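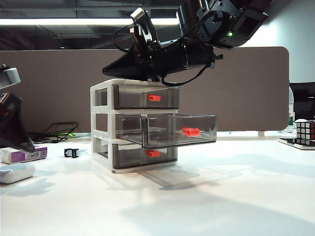 Slide 1: Arm and drawers, fixed camera

Morning everyone, thanks for coming in out of the rain. (Wait for the door to stop banging.) I've got 2 stories for you and one moan, and I'll try to leave time for questions.

So, the first one is Onico. It's a soft robot worm we've been sending down old water pipes in Junddale, and I'm ridiculously fond of it. It squeezes along the way an earthworm does, fattening one end, stretching, then dragging the rest up behind. No wheels, no legs! We started last November with a pipe laid out in the car park, and by the end of the month it was crawling under an actual street.

Best run so far: 108 metres. (Pause here, people usually ask if it got stuck. It did, at a bend, and we pulled it back on its rope.)

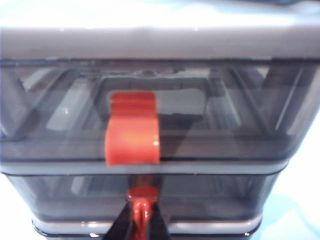 Slide 2: Listening for leaks

The worm carries a little microphone in its nose. A leak hisses, and a bad joint sort of mutters, and after a few weeks you get quite good at telling them apart on headphones. We saved 400 clips and I've listened to every one, mostly on the bus. Play the hiss now, then the mutter. Don't play the third one, it's a lorry.

Second story is Skonum, our swimming one, which is much newer and still leaks itself (yes, I know). The skin is the trouble. We glue it, it holds for a morning in the tank, then the seam lifts by the tail. The people at Hsueh have sent us a stretchier glue and I'm trying it next.

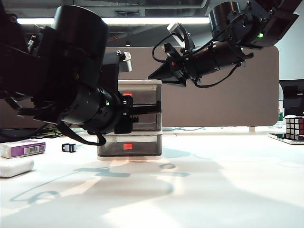 Slide 3: Gripper at the upper drawer

Now the moan: batteries. Everything soft and lovely about these machines stops at a hard brick in the middle. If anyone here works on bendy ones, please grab me at the coffee break, I'll be by the biscuits. Questions, then lights up.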